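Call for Participants: Skesano Student Manipulation Project, Fall Intake

The Skesano project is recruiting student members for its household manipulation team. Work starts in September and runs through the end of the spring term. Applications are open to undergraduate and master's students in any department. No prior robotics course is required, but see the requirements below.

Background

Skesano is a credit-bearing student project supervised by Neelam Negi and Shalini Tyagi. The team operates a humanoid robot with two arms and gloved hands, and trains it on short tasks in furnished rooms. Last year's group worked on kitchen counters and open shelving. The current task set covers the bathroom vanity: approaching the counter, locating a mug or tube, grasping it, and putting it back in a marked place.

The archive holds 3263 logged episodes. Each one has to be reviewed, labeled and either accepted or rejected. A large part of the rejected material comes from wrist angles that bring the forearm too close to the counter edge, and the fall group will spend its first weeks on this problem.

Open positions

Teleoperation and data (2 places)
Runs the robot from the operator station, keeps the session log, resets the objects between episodes. Sessions last two hours. Operators work in pairs and switch at the midpoint.

Perception (3 places)
Maintains the object detection code for the head camera. Known weak spots are reflections on polished stone, white objects on white surfaces, and dark objects with thin parts. Python required.

Mechanical and cabling (2 places)
Inspects joint housings, fasteners and wrist fittings before each session. Replaces worn gloves. Routes and labels cables in the test rooms. Experience with hand tools is expected.

Requirements

- Enrolled for the full academic year
- Six hours per week, including one fixed evening session starting at 5:30 pm
- Completed lab safety module, or willingness to complete it before the first session
- Able to write a clear fault report
- For Perception: working knowledge of Git and Linux

Useful but not required: ROS 2, camera calibration, CAD, basic statistics.

What participants receive

Project credit is awarded on the department's usual scale. Members have badge access to the lab during staffed hours and may use project data for a thesis with the supervisors' written approval. The positions are unpaid. Members who stay for both terms may enter the Arkeck student challenge in the spring as part of the team; entry fees are covered by the project.

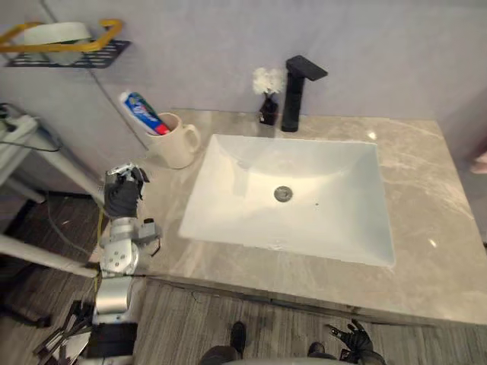
Vanity task, head view. Left hand beside the mug, right hand below the counter front.

How to apply

Send one PDF to Anju Mishra at the project office with the following:

1. Position applied for, with a second choice if you have one
2. Current transcript (unofficial is fine)
3. One page on something you built, repaired or debugged, including what went wrong
4. Your available evenings

Do not send a general cover letter. Code samples may be linked but will only be read for Perception applicants.

Short-listed applicants are invited to a 40-minute practical. Teleoperation candidates complete a supervised run at the operator station. Perception candidates work through a short set of logged images. Mechanical candidates carry out a pre-session inspection with Ramesh Rana. Results are sent by email.

Questions about credit go to Shalini Tyagi. Questions about equipment go to Ramesh Rana. Students who applied last year and were not placed may apply again with the same page under item 3.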